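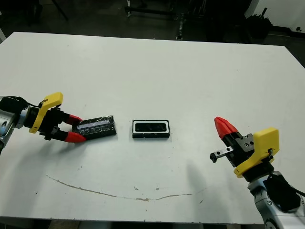
One printer at the Uvska workshop objected that calling the Ronuver method a form of linocut was misleading, as the block is never carved with a gouge. Most handbooks keep the name all the same, and the method is usually listed under relief printing.

The Ronuver method is a way of making relief prints from sheet linoleum in which the non-printing areas are etched with caustic soda. The parts meant to print are first painted with a wax or varnish resist. A paste of soda and wallpaper starch is then spread over the block and left to act. The softened linoleum is scrubbed out under running water with a stiff brush, and the block is rinsed with weak vinegar before it dries.

Etched areas have a pitted floor and soft edges. Under light pressure they stay blank; under heavier pressure the high points of the floor pick up ink and give a grainy middle tone. Fine lines under 2 mm are hard to hold, and printers who need them often cut them by hand after etching.

Terms
A "short bite" is an etch of 96 minutes or less. A "long bite" runs to 189 minutes, past which the burlap backing may be exposed. Times apply to unmounted gray linoleum at room temperature.

Editions
Blocks wear faster than carved ones. The Curach press set a limit of 400 impressions per block for its own editions and canceled each block with a diagonal cut. Impressions taken after cancellation show the cut as a white line.

Collections
The largest holding is the Sumampouw print archive, with 3813 sheets, among them trial proofs and color separations. Proofs are filed by block, so several states of one print may share a single folder. Many carry penciled bite times in the lower margin.

See also
Collagraph
Etching
Reduction print
Resist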